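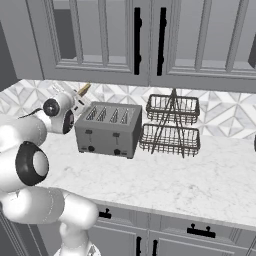
*1 min read*

**Progress report to the Thygesen fund, 25/04/2025**

Work on the Pevarholm bank fishing access grant is on schedule except for the lower ramp.

**Done so far**

- The path from the parking area to the first platform is graded and surfaced, 197 feet in all.
- Two of three platforms are in. The railings have a low section so kids and anglers in wheelchairs can cast over them.
- Line recycling tubes are up at both platforms. We empty them every other week.
- The old mill landing, built in 1898, was checked by Plamik and can stay open to foot traffic.

**Youth days**

We held four beginner days and 93 kids signed up. Loaner rods went out with barbless hooks. Most of what was caught was small perch, all released. Parents asked for a later start and more shade, and we will try both next season.

**Behind schedule**

Drosent delivered the ramp decking in the wrong width. The replacement could take up to 90 days. Until then the third platform stays roped off.

**Money**

Spending is within budget on every line except signs, where we ran over after adding size and bag limits in Spanish. We would like to cover that from the unspent bait and tackle line and need your approval in writing.

The next report will reach you in September, with the ramp inspection attached.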